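La dernière chanson de Clarnel

Le lundi, la salle de Brurkside était fermée au public, et c'est pour cette raison que Bereket Mekonnen avait choisi ce jour. Il avait la clé depuis six ans. Le patron la lui avait donnée un soir de grande fatigue et ne l'avait jamais redemandée.

Il entra par la porte des livraisons, posa l'étui de sa basse contre le mur et chercha l'interrupteur. La scène lui parut petite. Pourtant, avec Clarnel, ils y avaient joué à quatre, avec deux amplis énormes et une batterie qui avançait de quelques centimètres à chaque morceau, de sorte qu'à la fin du concert le chanteur se trouvait presque dans les bras du premier rang.

Cosgrove arriva en retard, comme toujours, avec un sac de pain et une bouteille de limonade.

- Les autres ne viennent pas, dit-il.
- Je sais.
- Tu leur as demandé ?
- Non.

Cosgrove rit un peu, puis il s'assit au bord de la scène et commença à manger. Il avait été leur batteur pendant tout le temps que le groupe avait existé, et même quelques mois de plus, parce que personne ne lui avait dit clairement que c'était fini. Il avait continué à venir aux répétitions. Il réglait ses cymbales, il attendait une heure, il rentrait chez lui.

Bereket sortit de sa poche une feuille pliée en quatre. C'était l'écriture de Dotarska, penchée, très serrée, avec des ratures au crayon bleu. Elle avait chanté dans Clarnel jusqu'au mois d'août où elle était partie vivre chez sa sœur, au bord de la mer, et où elle avait cessé de répondre aux lettres. La feuille était arrivée la semaine précédente, sans un mot d'explication. Trois couplets, pas de refrain.

- C'est une chanson ? demanda Cosgrove.
- Je crois que c'est une moitié de chanson.
- Et l'autre moitié ?
- Je pense qu'elle veut que nous la trouvions.

Cosgrove essuya ses doigts sur son pantalon avant de prendre la feuille. Il lut lentement, en remuant les lèvres. Le premier couplet parlait d'un train, le deuxième d'une cuisine où l'on entend la radio des voisins. Le troisième était presque illisible. On y distinguait le mot « neige », ou peut-être le mot « neuve ».

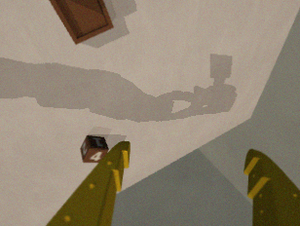
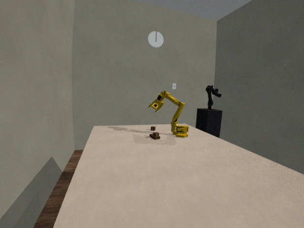
- C'est « neuve », décida Cosgrove. Elle n'a jamais aimé la neige.
- Elle peut écrire sur une chose qu'elle n'aime pas.
- Elle a écrit sur toi, c'est vrai.

Bereket ne répondit pas. Il brancha la basse, tourna le bouton du volume et attendit que le souffle de l'ampli se stabilise. Il aimait ce bruit plus que beaucoup de disques. Ensuite il joua les quatre notes auxquelles il pensait depuis qu'il avait ouvert l'enveloppe, d'abord trop vite, puis à la bonne vitesse.

Cosgrove n'avait pas apporté ses baguettes. Il frappa avec les paumes sur le plancher de la scène, à côté de lui, et avec le talon contre la planche de devant. Cela faisait un son sourd, un peu triste, qui convenait. Ils jouèrent le premier couplet sans chanter. Au deuxième, Bereket essaya de poser les mots, mais sa voix était trop basse pour cette tonalité et il s'arrêta au milieu d'une phrase.

- Plus haut, dit Cosgrove.
- Je ne peux pas plus haut.
- Alors parle. Parle-la seulement.

Il la parla. Le train, la cuisine, la radio des voisins. Quand il arriva au troisième couplet, il dit « neige » une fois et « neuve » la fois suivante, et les deux étaient possibles. Après le dernier vers ils continuèrent à tourner sur les mêmes notes, longtemps, parce qu'il n'y avait pas de refrain et qu'aucun des deux ne voulait être celui qui s'arrête.

Vers la fin de l'après-midi, quelqu'un frappa à la porte des livraisons. C'était le patron, en manteau, qui avait vu de la lumière depuis la rue. Il regarda la basse, le sac de pain, Cosgrove assis avec les mains rouges.

- Vous préparez un concert ? demanda-t-il.
- Non, dit Bereket.
- Oui, dit Cosgrove au même moment.

Le patron réfléchit. Il sortit de sa poche un carnet dont la couverture se détachait et il tourna quelques pages en mouillant son doigt.

- J'ai le 30, dit-il. Un groupe de Lille a annulé. Je ne peux pas vous payer beaucoup.
- Nous n'avons qu'une chanson, dit Bereket.
- Les gens connaissent les anciennes.
- Nous n'avons plus de chanteuse.

Le patron écrivit quand même quelque chose dans le carnet. Puis il demanda s'il restait de la limonade, et Cosgrove lui tendit la bouteille. Il but debout, sans enlever son manteau, pendant que Bereket reprenait les quatre notes, plus doucement, en regardant la feuille posée devant lui sur l'ampli.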